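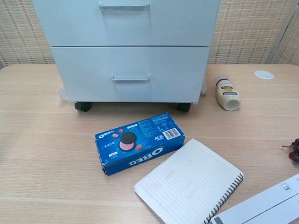 About Swai

Swai tests grippers, arms, cameras and controllers for people who are about to buy them and would like a second opinion first. We don't make any of it, so we have no feelings to protect.

Yatziri Chávez started the bench after buying a gripper rated for 3000 cycles by someone who had evidently never handed it a grape. She still has it. It holds a door open very well.

Our tests run on desk clutter: a cookie box, a spiral notebook, a bottle on its side, grapes, a small cabinet with drawers to pull. Each gripper gets 30 tries per object, on the same arm with the same controller. We swap one part at a time, and it is as thrilling as it sounds.

Last December we put the Julley two-finger against the Gruranari soft gripper. Julley managed 69 percent overall and was hopeless with fruit. Gruranari got 54, was lovely with fruit, and treated drawer handles as a rumor. Both makers quote us on their websites, selectively.

We are now working through the Flavetti wrist cameras. Send us your hardware, and please include the power supply.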